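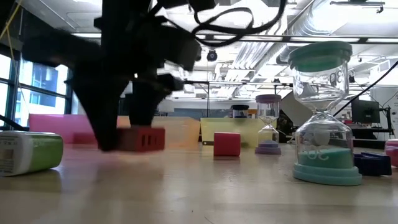

*Pink, pale orange and yellow-green: see-through bins in a row at the back of the table.*

I've been meaning to write up my sorting system since March, when my sister-in-law opened my junk drawer looking for a pen and closed it again without saying a word. So, small stuff! Screws, batteries, birthday candles, those little bread bag clips, the felt pads that go under chair legs. None of it is worth much and all of it is exactly what you need at nine at night when the shop is closed.

## See-through wins every time

I used to love a solid box. I had a whole set of lovely gray ones from Postma, with lids, and they looked wonderful on the shelf and I never knew what was in a single one of them. I bought picture hooks three times. Now everything small goes in something I can see through, at least a little. Tinted is fine – you only need a hint of what's in there, and the colors help you remember where you put it.

Color by job, and keep it loose. Mine go like this:

- **Pink** for anything I use every week (tape, scissors, batteries, the good pen)
- **Orange** for repairs, so glue, screws, hooks, spare fuses
- **Green** for garden bits and string

If you have kids in the house, let them pick the colors. They'll correct you when you put something back in the wrong one, loudly, and that's free labor.

## Start with one drawer

Please don't empty the whole kitchen. I did this once on a Tuesday after work and we ate toast standing up for two days. Pick one drawer, tip it out on an old towel (it stops the screws from rolling and you can gather up the corners if someone needs the table) and make piles. Keepers, trash, belongs to another room, and a last pile for mystery parts.

The mystery pile gets a jar. Write the month on the lid with a marker and put it somewhere slightly annoying to reach. Anything still in there after a year can go. I make an exception for keys, and for those tiny hex wrenches that come with furniture. I have far too many hex wrenches and I'm keeping every one.

## Where the bins live

Low and at the back of a work surface is my favorite spot. You get the whole front of the table for doing things and you can still reach in with one hand while the other hand is holding something sticky. A high shelf looks tidier but you have to take the bin down, put it somewhere, find the thing, put the bin back up, and by then I've lost interest in hanging the picture.

If your bins slide around when you grab from them, put a strip of rubber shelf liner underneath. I bought a roll at Lallari for $5 and I'm still using it two years later. It's also great under a cutting board, and a square of it will open a stubborn jar.

## Labels, or not

I'm a lazy labeler. For the everyday bins I skip it. For anything that gets opened twice a year (Christmas hooks, fuses, the bike repair stuff) I use masking tape and a pencil, because pencil on masking tape stays put for ages and you can peel it off in one go when you change your mind. Fancy label makers are fun for an afternoon, and then the cartridge runs out and you have four beautiful labels and nine blank bins.

## Getting them clean

Plastic bins get dusty and a bit greasy, especially anywhere near a stove. Warm water, a squirt of dish soap, a soft cloth, and leave them upside down on a rack overnight. Skip the scrubby side of the sponge! It leaves a haze of tiny scratches and you can't see in so well afterward. I learned that on my first set.

Old sticker glue comes off with a dab of cooking oil. Rub it in, go make a cup of tea, come back and wipe it off, then wash as usual. Nail polish remover is faster, but it can turn some plastics cloudy and I've stopped risking it.

For musty ones from the garage, put in a spoonful of baking soda, close the lid if there is one, and leave it a couple of days before you rinse.

## Tiny things inside small bins

Screws will always sink to the bottom under everything else. A few things that have worked for me:

- Egg cartons, cut to fit. They're ugly and they're perfect.
- Old spice jars for nails and tacks. Wash them twice or your tacks will smell of cumin (mine do).
- A magnet in the bottom of the repair bin, so the little steel screws all end up in one clump.
- Zip bags for flat-pack leftovers, with the name of the furniture written on the bag. My Fanddale bookcase has its own bag, and last winter I needed a shelf pin out of it and felt like a genius.

Rubber bands go brittle, so don't stockpile them. Same with cheap glue. Squeeze the tube every so often, and if it feels like a pebble, out it goes.

## Keeping it going

I put things back while the kettle boils. That's my entire method – I've never managed a proper Sunday reset in my life. One bin per kettle, whatever's lying out goes home, and then I have my tea.

And when a bin gets so full you have to push down on the top, don't buy a second one right away. Take out the five things you haven't touched, and have another look. Mine was mostly dead pens.

Next I'm tackling the cupboard under the sink, so if you have a good way of storing spray bottles that doesn't involve a tension rod (mine fell down twice), leave it in the comments, please!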